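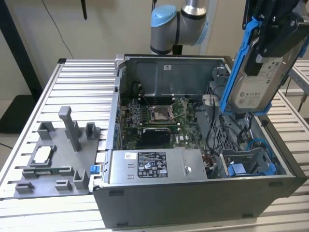
Wendell Mercado wrote back after the March session that the talk should start with the socket, as that is where his people lose boards. Agreed, order changed.

Slide 1. Desktop teardown, Stokari refurbishing line. Tower on its side, side panel off, opening up. Mention Dell only as the case on the slide – the order of work is the same for most towers.

Slide 2. Socket. Lever up, bracket open, no processor. Do not leave a socket in this state between shifts. Fit a cover before any other part is moved. Pause here for questions on bent contacts.

Slide 3. Power supply. Read the label before pulling the unit and log the rating in Trilska. Never open the housing. Leads come off the board first, then the drives.

Slide 4. Drives. SATA cables out by the connector, not by the cable. Drives go to the wipe station with the asset tag, trays stay with the case.

Slide 5. Figures. 651 towers through the line, 59 boards rejected, more than half of those for socket damage. Maximiliano Iglesias has the breakdown by shift if asked.

Slide 6. Memory and cards. Three minutes at most. Release the card latch before lifting. Skip the Fikre comparison if running late.

Handout is at the door. Next speaker sets up during questions.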